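Wenomside Residence Hall, Vonley Wing
Common Room Furniture and Lighting Checklist, with Inspector Comments
Inspection month: August

Scope. The checklist applies to shared lounges, study rooms and corridors on all floors of the Vonley Wing. Bedrooms are inspected separately at move-in.

1. Exits and walkways
1.1 Exit doors open fully and close on their own: PASS
1.2 Walkways clear to a width of at least 53 inches: PASS, with comment
Comment: The second-floor lounge met the requirement only after two armchairs were moved back to the wall. Floor tape has been requested to mark the limit.
1.3 Exit signs lit: PASS

2. Lighting
2.1 Ceiling lights working: FAIL
Comment: 3 of 70 fixtures were out, all in the east corridor. Replacement was ordered from Niduston Supply. Item remains open.
2.2 Emergency lights stay on for the full test period: PASS
2.3 Light switches free of cracks and loose plates: PASS

3. Tables, cabinets and shelving
3.1 Tall units anchored to the wall: FAIL
Comment: Room 11 has one bookcase with a missing upper bracket. The unit has been emptied and tagged. It may not be used until the bracket is replaced and the anchor is pull-tested.
3.2 Edges and undersides free of splinters, exposed screws and sharp corners: PASS
Comment: Inspectors are reminded to check from a low position and to use a flashlight. Dark finishes hide damage well, and edge strips should be checked by hand along their full length — gloves are required.

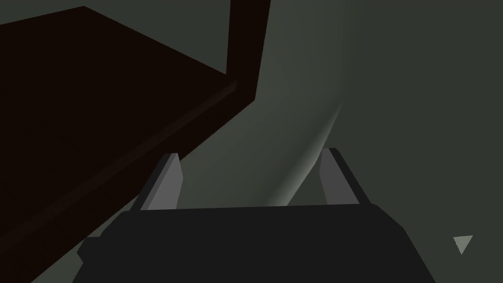
Stan asked that the hand check under 3.2 be done twice a year, as strips tend to lift once the heating season starts and a single August visit would miss it. The request has been accepted, and a January check will be added to the schedule.

3.3 Drawers and doors close without force: PASS
3.4 No items stored on top of units within 18 inches of a sprinkler head: PASS, with comment
Comment: Board games were removed from one cabinet top in the third-floor lounge. Residents were notified by posted sign.

4. Electrical
4.1 Outlets secure and covered: PASS
4.2 No extension cords in permanent use: FAIL
Comment: One cord was found behind the study room printer. Removed at 2:15 p.m. The printer is out of service until it can be placed next to an outlet.

Open items: 2.1, 3.1, 4.2
Open items must be closed before residents return. Closure is recorded on Form B and kept at the front desk.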